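**1/** Got a quote this morning to "refresh" our office desktops. 780 dollars a machine. The reason given was "end of useful life." I asked whose definition of useful. Still waiting.

**2/** The seller is a reseller of a reseller of Tutimetti, and the quote came with a PDF called a Lifecycle Readiness Report. It scored our computers 2 out of 10. The score is based on age. That's the whole method. I read the footnotes.

**3/** These machines run a browser, a spreadsheet and the world's dullest invoicing program. Before I sign off on new ones I'd like to hear which of those three got harder since last May.

**4/** "But they're slow." Are they? I opened Task Manager on mine. The thing eating the processor was Fesotau, the updater that came bundled with the printer. I uninstalled it. The slow went away. Cost: a lunch break.

**5/** I'm not saying old computers last forever. Fans wear out, hard drives die, power supplies go bad in ways you don't want to be near. But those are parts. You can buy parts. A desktop tower is one of the last things in an office you can open up without a heat gun. 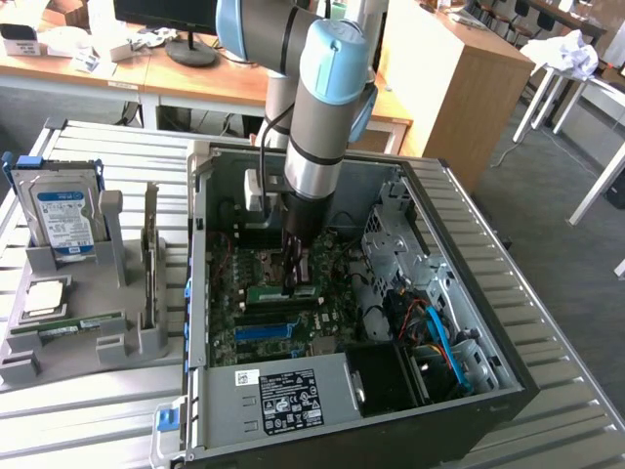
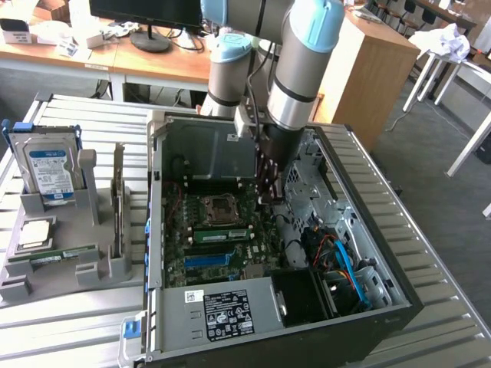 Zhiqiang Dong

**6/** So I priced it the other way. More memory and a solid state drive per desk: 94 dollars. I did not have to talk to anyone named a Success Partner to get that number.

**7/** The counterargument I take seriously is security updates. When the operating system stops getting patched, that's a real problem and I won't pretend it isn't. But ask for the date. In writing. My guy at the reseller said "soon" and then "it's more of a general posture."

**8/** The one I don't take seriously is energy savings. The PDF says new machines "may reduce consumption." May! Ours are off at night. Show me a meter reading from an office like mine and I'll read it twice.

**9/** Then there's the green part of the pitch. They'll haul the old ones away and Avska will "responsibly process" them. I asked what share gets reused and what share gets shredded. Got a link to a page with a leaf on it.

**10/** Aiguo Du replied to me that her company did the full refresh with Peng and "everyone was happier." I believe her. I'd also be happier with a new keyboard and a clean install, and I suspect that's most of what they got.

**11/** If yours are truly failing, replace them. Just get the failure named first – which part, on which machine. "Old" isn't a part.

**12/** Update: reseller has come back with a discount if I decide by Friday. Funny how the useful life moved but the deadline didn't. I've asked for the patch end date again.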